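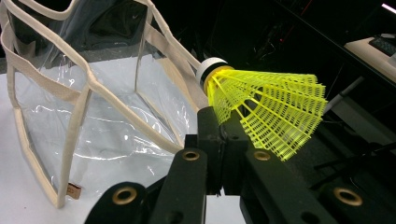

Home Products Software Licensing Downloads Support Contact

Pokedov 4
Session alignment and segmentation software for two-handed gripper demonstrations

Pokedov takes the raw streams from a two-handed demonstration, puts them on one clock, cuts them into labeled segments and writes them out in a form a training pipeline can read. It runs on a single workstation. It does not train policies and it does not drive a robot.

Version 4 replaces the separate Align and Cut programs sold up to version 3. Existing project files open without conversion. Once a project has been saved in version 4, it can no longer be opened in version 3.

What it reads

Pokedov accepts up to six video streams and four pose streams per session. A typical setup has one camera on each gripper, one camera at the head, a pose stream for each of the three and a jaw opening value for each gripper. Streams may start and stop at different times and may run at different rates. Dropped frames are kept as gaps and are never filled by repeating the frame before.

Sessions are read from a folder. The folder layout is set in a short text file, and the layouts used by Nordin recorders are built in. Anything else can be read with a custom reader, for which a template in Python is supplied. The template is short and covers one video stream and one pose stream; the reader guide goes through the rest.

Time alignment

Alignment is done in two passes. The first uses the timestamps written by the recorder and removes the constant offset between streams. The second looks at motion. Image motion in each gripper camera is compared with the motion in the matching pose stream, and the offset is adjusted until the two agree. The second pass also estimates clock drift, which matters on sessions longer than a few minutes.

The result is shown as a residual curve for each stream. A flat curve is good. A slope means drift that the fit did not remove, usually where the hands were still for a long stretch. A step means a recorder restarted, and the session should be split at that point before going on.

The second pass can be turned off per stream. Turn it off for a fixed camera with no pose stream of its own.

Grasp and release events

The event detector works from jaw opening, the rate of change of jaw opening, and a small image model that looks at the area between the fingers. Jaw opening alone is a poor signal with soft or springy objects. The fingers keep closing after first contact as the object gives, and a fixed threshold will mark the grasp late by a different amount each time.

The detector therefore writes two times for each grasp: first contact and hold. First contact comes from the image model. Hold is the point at which jaw opening stops changing. Releases are written the same way, in reverse. Either pair can be used as a segment boundary, and the choice is made at export, so a session does not need to be processed again to change it.

Events below the confidence limit go to a review queue. The default limit is 58 on a scale of 100. Raising it sends more events to the reviewer and is recommended for the first few sessions with a new object set.

In-hand object pose

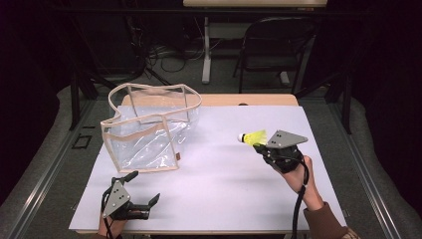 Object pose relative to the fingers is estimated once per grasp, at the hold time, and then carried forward until the release. The estimate is refreshed only if the image model reports slip. For objects with a clear long axis, Pokedov stores the axis direction in the gripper frame and a sign for which end leads. The sign is worth checking in review, as a wrong one spoils every insert or drop segment that follows. A shuttlecock clamped horizontally with the cork tip pointing left toward the bag and the yellow skirt fanning out toward the gripper is stored as base-leading, whatever the wrist is doing at the time. The skirt tends to fill a large part of the gripper camera view, so the estimator weights the base and the join more heavily than the outline.

Cylindrical objects with no visible difference between the ends are stored without a sign. Objects with no useful axis, such as a folded cloth, are stored as a mask and a contact point only.

Container labels

A container is treated as a separate kind of object. It has an opening, and the opening may change shape during the session. Pokedov fits a closed curve to the rim in the head camera view and follows it from frame to frame. For rigid boxes the curve is locked after the first fit. For bags it is left free, within a limit set by the rim length.

Clear plastic is difficult. Creases produce highlights that look like edges, the work surface shows through the sides, and depth cameras return either the near wall, the far wall or nothing. In version 4 the rim tracker can be told to follow the trim color where a clear bag has a contrasting trim. Pick the color with the dropper on a frame where the rim is well lit. If the trim also runs down the corners, draw a rough line across the join so that the tracker does not follow a seam to the bottom of the bag. On clear bags with no trim at all, expect to place rim points by hand every few seconds of recording.

A drop into a container is scored as inside, outside or unknown. Unknown is used whenever the object is hidden at release. These are left for the reviewer and are excluded from export by default.

Two-hand roles

Each segment carries a role for each hand: acting, holding or idle. Holding means that the gripper is in contact with an object and the object is not meant to move. Idle means no contact. The roles are proposed from the event stream and pose speed, and can be changed from the keyboard in review.

The proposal is weakest where one gripper rests on the table close to a container without touching it. Pokedov will sometimes mark this as holding. The check box "require finger contact" stops this, at the cost of missing a few light holds on a bag rim.

Review window

The review window shows all video streams side by side with a single timeline. Events are marked on the timeline and can be dragged. Stepping is by frame of whichever stream is selected, and the others follow to the nearest frame. Every change is written to a log with the old and new value, and the log can be replayed on a fresh copy of the session.

Two reviewers may work on the same project if it is stored on a shared drive. A session is locked while one of them has it open.

Export

Segments are written as compressed array files with an index in plain text. Gripper poses can be given in the table frame, in the head camera frame at the start of the segment, or relative to the other gripper. Images can be resized at export. Action values can be written as absolute poses or as steps between frames. The export settings are saved with the output, including the software version.

Grarnus add-on

Grarnus is a playback check. It takes exported segments and a robot description file and reports which segments the arm could follow, which run into a joint limit and which pass too close to a singular position. Segments are flagged, with the first failing frame given. They are not changed. Grarnus handles single and paired arms and needs its own license key.

Known limits in version 4

The image model in the event detector was tuned on parallel two-finger grippers. Three-finger designs can be loaded, but only hold and release-of-hold times will be written.

Rim tracking stops if the rim leaves the head camera view for more than 800 ms and has to be restarted by hand.

A session with more than 221 events opens slowly in the review window. Split long sessions before review.

Exports to a network drive may fail without a message if the drive runs out of space. The index file will be missing in that case.

System needs

64-bit Linux. Windows is supported for the review window only.
32 GB of memory, or 64 GB for sessions with more than four video streams.
A graphics card with at least 8 GB of memory for the image model.
Fast local storage for sessions being processed.

Licensing

Pokedov is licensed per workstation. A license covers all 4.x releases and includes the command line tools. Review-only seats are available in packs of five. Teaching licenses are the full program with export limited to one project at a time.

A trial copy can be requested from the Downloads page. It is complete except that Grarnus is not included, and exports made with it carry a trial mark in the index.

Installation and reader development are handled from our Stalcombe office. Send a short sample session with any request for a custom reader, along with the recorder settings used. Orders placed before the end of February can still be supplied as version 3 on request.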